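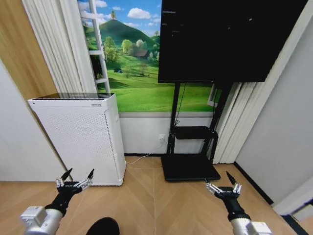 Tamsin Echeverri, newsletter editor, Nalo Street Tenants' Association

Home | News | Repairs | Laundry | Back Issues | Contact

June

Share 6 | Comments 2

HOT WATER, AGAIN

Quick one this month, I have to get this to the printer before 4 and the printer closes when it feels like it.

So. The hot water. Yes we know. If you live on the Ullon side you have been getting lukewarm in the mornings and scalding by lunch. If you live on the Clima side you have been getting the reverse. Both sides are on the same boiler. Make of that what you will.

Management's position as of this morning: the boiler is fine, the mixing valve is not fine, the part is ordered. Asked when the part was ordered. Got told "it's in the system." Asked which system. Still waiting on that one.

What we want from you is a log. Nothing fancy. Apartment number, time of day, hot / warm / cold. Kitchen tap and bathroom tap seperately please, they run off different risers in most of the building and it matters. Back of an envelope is fine. Slide it under the door of 306, any hour, just don't knock after ten, the dog goes off and then the whole hallway's up.

Last time we did a log (the radiators, two winters back) we got 30 of them in and it was the only thing that got anyone moving. Phone calls go nowhere. Phone calls get you a ticket number and then the ticket gets closed. Paper with times on it, they have to look at.

Couple of things people have asked me on the stairs.

Can I hold back rent. Please don't, not on your own, not yet. It can go badly if you do it without the right notice first. Talk to the tenant clinic at the library, evenings, free, bring your lease. If you can't find your lease ask the office for a copy and write down when you asked.

Can I turn up my own water heater. You don't have one. Nobody in the building does. The box in the hall closet is the intercom transformer, leave it alone.

Is the brown water dangerous. Different problem! If it runs brown for a minute after they've had the main off, let the cold tap run till it clears, don't do laundry in it. If it's brown and nobody has had the main off, tell us same day, that's one for the city.

Scalding is the part I'm worried about. Lots of little kids on the Ullon side and a good few older folks. Test with your elbow before anyone gets in the tub. Run the cold first and add the hot. I know you know. Saying it anyway. If you get water too hot to keep your hand in, put that on the log in capital letters and underline it.

LAUNDRY ROOM

New dryers are in. They take the card, not quarters. The card machine takes fives and tens only and gives no change, it keeps the lot as credit. Several people found this out with a twenty, which it spits back, which is at least polite of it. Old dryer by the window is staying for now and still takes quarters.

Lint trap. Every load. Please. Not getting into it again this issue.

Someone left a blue fitted sheet and one very small sock on the folding table, both are on the hook behind the door.

BIKES

Bike room door is sticking, lift and then push. Tags for the racks are free from the office. Anything without a tag by the end of the month gets moved to the back cage, it does not get thrown out, whatever the sign says. We argued about the sign. New sign coming.

COURTYARD

Tomatoes are in along the south wall. Water them in the evening if you're passing, can is under the bench. The mint has escaped its pot again and is heading for the drain, take as much as you want, really, take bags of it.

Grill is open to all until nine. Scrape it while it's warm. Bring your own charcoal and take the ashes to the metal bin, NOT the plastic one, we have already lost one plastic one.

NEXT MEETING

Community room, 7 pm, date will be on the board by the mailboxes once the room is confirmed. Hot water is first on the agenda so if that's all you care about you can be home by half past. Spanish interpretation as usual. Kids welcome, there's a box of crayons, most of them work.

If you want something in the July issue get it to me by the 20th, short as you can, typed if possible becuase I can't read half the handwriting and I end up guessing. Lost cat notices go in free and go in first.

Logs under the door. 306. Thank you.

Share 6 | Comments 2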